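# Collecting Old Maps, Session 4: Dating a Map That Doesn't Want to Be Dated

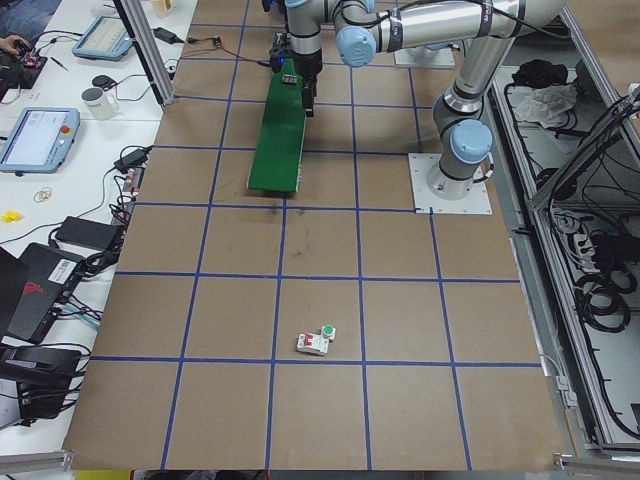
Alun Phillips

OK, so last session we looked at paper and printing, and a few of you stayed behind to ask about the Karholm sheet with no date on it anywhere. Good question, and it's pretty much all of today.

**Start with the imprint**

The imprint is the line at the bottom giving the publisher and usually a street address. Publishers moved around a lot! If you know when a firm was at a given address, you've already got a range of years. The Rennie maps are great for this. Rennie used three addresses, and the middle one lasted only four years, so any sheet with it is easy to place. Watch out for trimmed margins, though. I own two Rennies where some framer sliced the imprint clean off (I still bought them, so who's the fool).

**Then read the borders and names**

Look for places that changed their names, new counties, railroads, bridges, harbor works. You want two things:

- the latest thing that *is* on the map
- the earliest thing that *should* be on it and isn't

The date normally falls between those. I say normally because plates got reused for decades, and a lazy publisher might add one railroad and leave everything else alone. The Kovalmont coastal sheet does exactly this – the new lighthouse is there, but the town behind it is a generation out of date.

**Plate numbers and atlas pages**

A lot of loose maps came out of atlases. Check for a centerfold, a stub on the back, or a page number in the top corner. The Pokura atlas had 100 plates in the first edition, numbered in Roman numerals, and the second edition switched to ordinary numbers. So "Plate LXII" is first edition and "Plate 62" is second. Easy one to remember, and I will ask you about it.

**Color**

Original hand color often shows through on the back, especially the greens, which can turn brown and eat into the paper. Fresh, bright color on a grubby sheet makes me nervous. Later color isn't a crime, it just needs to be in the listing and in the price.

**What it does to the price**

My first edition Pokura plate cost me $474. The same view from the second edition, in nicer shape, was $100 at the same shop. I've seen dealers ask up to $1,324 for the first edition title page, which seems nuts to me.

**For next time**

Pick one undated map from the blue folder and write half a page on it. Give me your earliest year, your latest year, and what you based each on. Pencils only near the maps please, and bring a magnifier if you have one.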